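The Driker starter plan, two months in

Oct 13, 2024 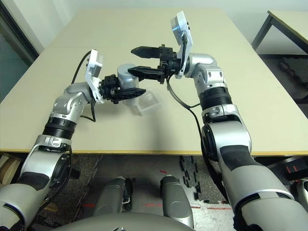 So what do you get for the money? A two-arm robot on loan, a setup visit, and access to a library of ready-made tasks that Driker calls "skills." The arms are decent. The skills are where I start to grumble.

The brochure says 40 skills. I went through the list one evening with a pencil and plenty of them are the same skill wearing a different hat. "Pick up cup" and "pick up can" are listed separately. So are "hand over, left to right" and "hand over, right to left." Cross out the twins and the list gets a lot shorter - and the sales page gets a lot less exciting.

A metal cup in one gripper and the other gripper open next to it is a fair picture of what the plan is about. Passing things between hands looks great in a demo. I have yet to meet a small shop owner who needs it. What I wanted was sorting, and sorting costs extra.

Snædís Toft, who runs the packing room at Hindon, tried the same plan in January and sent it back. Her complaint was the support line. Mine too! I opened ticket 711 with a simple question about grip force and waited 8 days for a link to the manual I had already quoted in the ticket.

I did like a few things. The teaching mode is easy, and my nephew had it going before I had finished my coffee. The stop button is where you want it. The monthly bill matched the quote, which I can't say for Stollska.

Would I renew? Not at this price. If they fold sorting into the basic plan I'll look again. Meanwhile I've asked Tsuji for a quote, and their rep has promised me "full autonomy," so you can guess how hard my eyes rolled. I'll post the numbers when I have them.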